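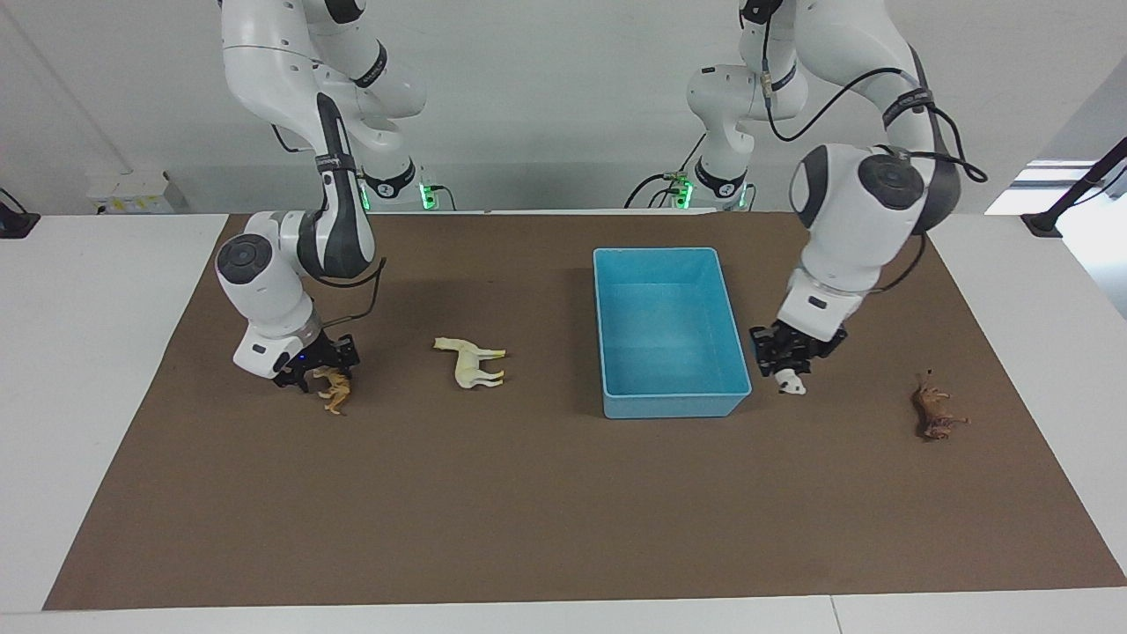
图1 四只小动物模型和一个浅蓝色塑料盒。

# 玩具为什么晚还:Tirncombe玩具图书馆的借还情况

作者:Oddur Bergmann、Unnur Østergaard
课程:社区服务与调查方法
提交日期:2020年3月25日

## 一、我们为什么选这个题目

Tirncombe的玩具图书馆在镇上旧邮局的一楼。镇上的家庭可以办一张借玩具的卡,把玩具带回家玩两个星期,然后还回来换别的。Unnur小时候住在Filtau,那里没有这样的地方,所以她第一次听说“玩具也可以借”的时候觉得很新鲜。Oddur的姐姐有两个孩子,她每个月都去借,也常常晚还,还因为这件事跟馆员道过好几次歉。我们的题目就是从她那里来的。

我们开始的时候想研究“孩子最喜欢什么玩具”,但是老师觉得这个题目太大,而且很难只用借还记录来回答。一个玩具被借走很多次,可能是孩子喜欢,也可能是它放在门口的架子上,或者是它比较轻,家长推着婴儿车也拿得动。后来我们把问题改成:哪些玩具容易晚还,晚还的家庭遇到了什么困难,图书馆能不能用比较小的改变来帮助他们。

这份报告里的“晚还”,意思是超过应还日期至少一天。图书馆自己的标准宽松一点,三天以内不算。我们讨论以后决定用比较严格的标准,因为记录上只有日期,一天和三天的区别可以看得很清楚,以后别的同学要重新计算也容易。

## 二、资料和方法

图书馆给了我们一份去年的借还记录,里面没有家庭的姓名和地址,只有玩具编号、玩具种类、借出日期和归还日期。整理以后,可以使用的记录大约900条。我们去掉了一部分没有归还日期的记录,因为不能确定玩具是没有还,还是还了以后忘记登记。馆员告诉我们,夏天有一段时间换过登记的软件,那几天写在纸上的记录后来没有全部输入电脑。

馆里可以外借的玩具一共300件。一套积木算一件,一盒拼图也算一件,不管里面有多少块。这个算法对图书馆很方便,但是对我们的研究有影响,在第四部分会说明。

除了记录,我们还做了两件事。第一件是在还玩具的柜台旁边观察。我们不记录人的样子,只写下大家在还玩具时说的问题,例如“这个要不要装回盒子”“少了一块怎么办”。第二件是访谈。我们请来还玩具的家长谈十几分钟,问题是提前准备好的,可是如果家长想说别的,我们也让他们说。有一位父亲用了大半的时间讲他怎么修理一辆木头卡车,我们把这一段也留在了笔记里。

访谈主要由Unnur来做,Oddur记录。中文不是我们的母语,有些家长说话比较快,所以每次访谈结束以后,我们会马上坐在楼梯上把笔记对一遍。两个人听到的内容不一样的时候,就写上问号,不用在分析里。

## 三、主要结果

### 3.1 晚还的数量

在可以使用的记录里,晚还的有133条。这个数字比我们预想的小。在去图书馆以前,Oddur根据他姐姐的情况,猜想差不多一半的人会晚还。由此可见,从一个认识的人出发去猜想所有的人,是不太可靠的。

多数晚还的时间很短,在一个星期以内。时间特别长的很少,而且集中在学校放假的时候。一位母亲说,他们全家去Ornville看外公外婆,把玩具也带去了,回来的时候忘在外公家的沙发后面,后来是邮寄回来的,邮费比新买一个还贵。

### 3.2 哪一类玩具容易晚还

我们把玩具分成拼图和桌面游戏、积木、角色扮演(厨房、医生、商店等)、动物和人物模型、乐器、户外玩具,以及给很小的孩子用的玩具。最后一类比较杂,有摇铃、布书、可以拉着走的小鸭子。

角色扮演和模型这两类的晚还比例最高,乐器最低。乐器很容易解释,几乎每一位借过乐器的家长都笑着说,他们很愿意准时还鼓。

角色扮演和模型有一个共同的地方,就是零件小、数量多,而且孩子玩的时候会跟家里自己的玩具混在一起。一套农场动物借回家以后,过了几天就会有一只羊住进孩子自己的火车里。到还的日期,家长要先把借来的羊和自己家的羊分开,有时候连孩子也说不清楚是哪一只。

拼图也有很多小块,但是晚还的不多。我们起初不明白,后来在访谈中得到了一个可能的解释。拼图玩完以后,拼成一张完整的图,少不少一块看一眼就知道,而模型没有这样的“完成的样子”。家长要对照盒子里的清单一项一项地找,如果清单丢了,就更加困难。

### 3.3 家长说的原因

我们把访谈里的原因整理成下面几项,前面的比后面的说得更多:

- 零件找不齐,想再找几天,不好意思少一块就去还;
- 图书馆开门的时间跟上班的时间冲突;
- 孩子还没有玩够,哭着不让拿走;
- 忘记了日期;
- 玩具脏了或者坏了,想洗干净、修好以后再还。

第一项和最后一项很接近。家长不是不重视规定,他们晚还,常常正是因为太认真。有一位祖母为了找一个过家家用的小茶杯盖,把冰箱都移开了。她比应还日期晚了九天才来,进门就道歉。馆员看了看,说这一套在两年以前就没有这个盖子了,清单上忘了划掉。

我们觉得这个故事很重要,所以后来检查了一部分清单。有些清单确实跟盒子里的东西不一致,有的多写了,有的没有写后来补进去的零件。补的零件很多来自Alexiou,那是一家卖二手玩具的小店,老板会把不成套的东西便宜地卖给图书馆。这样补进去的零件颜色和大小常常跟原来的不同,家长看到了会以为是自己孩子的东西,于是把它留在家里。

### 3.4 在柜台旁边的观察

还玩具的时候,馆员要打开盒子检查。人少的时候这件事很快,还可以跟孩子聊几句。学校放学以后人就多起来,柜台上同时打开几个盒子,零件有可能进错盒子。我们看到一个孩子很高兴地把手里的东西放进离他最近的盒子,那是别人的盒子。

馆员有自己的办法,就是先把零件全部倒在一个有边的浅盘里,检查好了再装回去。不同的馆员习惯不同,有的人先按大小分,有的人直接看清单。用浅盘的时候零件不容易滚到地上,可是盘子只有一两个,忙的时候不够用。我们在笔记里写了“盘子”两个字,并且画了三条线,因为那天下午我们听到最多的一句话就是“盘子在谁那里”。
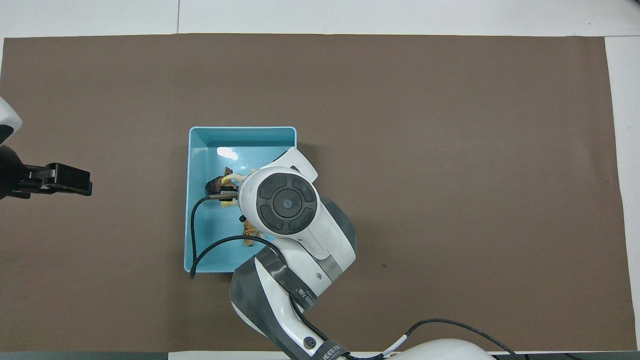 ## 四、讨论

### 4.1 怎样理解“晚还”

在读记录的时候,晚还看起来是家庭的问题。听了访谈以后,我们认为有一部分是图书馆的清单和包装的问题。如果清单是正确的,并且明确地告诉家长“少一块也请先来还,找到了再送来”,那么第一项原因应该会减少。现在墙上的规定只写了“请检查零件是否齐全”,家长把这句话理解成“不齐全就不可以还”。馆员说他们从来没有这个意思。

一个句子写的人和读的人理解不同,这一点对我们学外语的人来说很熟悉。Unnur建议把墙上的句子改写,并且请几位家长先读一读,说出他们的理解,然后再贴上去。

### 4.2 罚款有没有用

Tirncombe的图书馆没有罚款。我们问家长,如果有罚款会不会更准时。回答很不一样。有的家长说会,有的说那他们就不来了。还有一位家长说,如果有罚款,他晚还的时候反而会觉得轻松,因为付了钱就不欠什么了。我们没有办法用这份资料判断哪一种回答更接近实际,所以不提出关于罚款的建议。

### 4.3 开门的时间

第二项原因是开门的时间。图书馆只有一天开到晚上,其他日子在傍晚以前关门。对于在Ornville上班的家长,坐公共汽车回来已经来不及了。旧邮局的门上还保留着原来的投信口,Oddur提出可以用它来还小件的玩具。馆员觉得主意很好,但是投信口太窄,我们用尺子量了,连最小的拼图盒也放不进去。大一点的还物箱要放在门外,那样又有下雨的问题。

### 4.4 这次研究的不足

首先,记录里一件玩具不管大小都只算一件。一套有很多零件的厨房和一只摇铃在表格里是一样的,所以我们不能计算零件的多少和晚还的关系,只能按种类比较。

其次,我们只访谈了来还玩具的家长。还没有来还的家长,我们当然遇不到,而他们的原因可能跟别人不同。我们想过请图书馆代发一份问卷,但是时间不够。

第三,孩子的意见很少。家长在旁边的时候,孩子常常不说话,或者只说“喜欢”。有一个五岁左右的女孩说得比较多,她认为两个星期太短,应该改成“到我生日”。

## 五、建议

根据上面的结果,我们向图书馆提出这些建议:

1. 重新核对模型类和角色扮演类的清单。别的种类可以以后再做。
2. 在清单上画图或者写清楚颜色,特别是后来补进去的零件。
3. 在借来的小零件底部做一个很小的记号,让家长容易跟自己家的玩具分开。记号用什么材料要先问清楚,因为很小的孩子会放进嘴里。
4. 改写墙上的规定,说明零件不齐也可以先还。
5. 多买几个有边的浅盘,放在柜台旁边固定的位置。
6. 请家长在借的时候选择要不要收到提醒短信,应还日期的前一天发。

这些建议中,第四条几乎不花钱,馆员已经同意先试。第六条需要软件支持,现在用的软件能不能发短信,我们还没有得到回答。

## 六、工作过程和个人体会

### Unnur Østergaard

我负责访谈和第三部分的大部分文字。最难的是不要太快地说“我明白了”。有几次我说了这句话,家长就停下来,不再解释,可是回去看笔记的时候,我发现自己其实没有完全明白。后来我改成问“那以后呢”,得到的内容多得多。

我还学到了很多词典里不容易找到的词,比如孩子玩的“过家家”。我以前一直以为这是搬家的意思,所以第一次访谈的笔记里有一段很奇怪的话,说一位祖母的家里每天都在搬家。

### Oddur Bergmann

我负责整理记录和计算。第一次计算的时候,我把借出日期和归还日期的两列弄反了,结果每个家庭都是提前还的。第二次我先用手算了一小部分,再跟电脑的结果比较,这样比较放心。以后做别的项目我也会这样做。

如果再做一次,我会早一点去看真的盒子和清单。我们有很长时间只看表格,在表格里看不出清单有错误。我姐姐读了初稿,她认为第三部分对家长很公平,然后请我顺便帮她把一盒小火车还回去。

## 七、下一步

我们希望在四月把核对清单的方法写成一页说明,交给图书馆,并且先用模型类的玩具试一试。如果可以得到新的借还记录,我们想用同样的方法再计算一次晚还的比例,看看改写规定以后有没有变化。比较的时候要注意放假的影响,最好选择同样是上学的月份。

## 附录:访谈的主要问题

- 您一般怎么选择要借的玩具?
- 借回家以后,玩具放在什么地方?跟孩子自己的玩具分开放吗?
- 还之前您要做哪些准备?哪一步最花时间?
- 有没有晚还过?那一次是什么情况?
- 您怎么理解墙上的那条规定?
- 关于图书馆,您还有什么想告诉我们的?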